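4.2 What we bought, and what we'd buy again

I'll be frank about the money, as I always skip to that part when I read other people's papers! Our first plan for the Prenavcombe drinks bench had one arm and a pile of fancy grippers. By February we had swapped most of the grippers for a second arm, and I still think it was the right call. The kitchen things cost next to nothing by comparison – we set aside 900 dollars for bowls, racks, trays and spares, and the quote from Diseva for cables and mounts came to 900 as well, which surprised all of us. 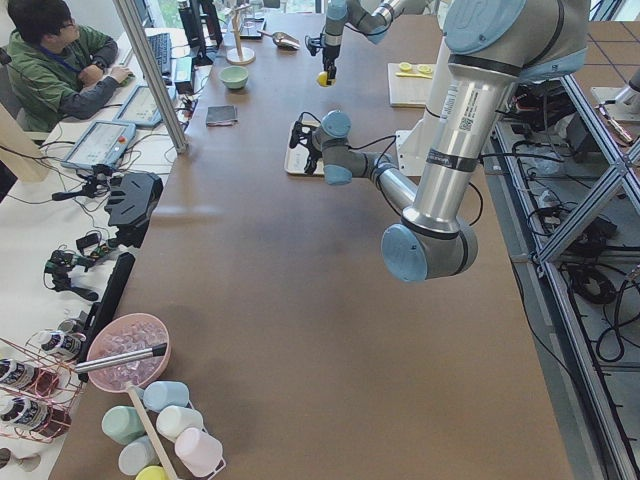 Annick Després read a draft of this section and objected that a second arm also means a second service plan, and that we had left that line out of the totals. She would have rented for 8 months first and bought later.

Fair point, and the totals now include it. Renting through Pritine did look cheaper on paper, but only if we finished on time (we never do). What I'd plan for earlier is the table. With two arms sharing one long top, the bowls, the cutting board and the cup rack all compete for reach, so price the bench and the arms together. 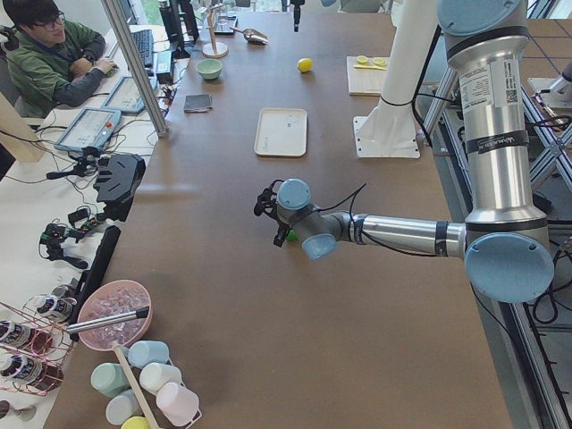
Figure 6. Two-arm bench with drink-making items. The nearer arm holds a small green object in its gripper.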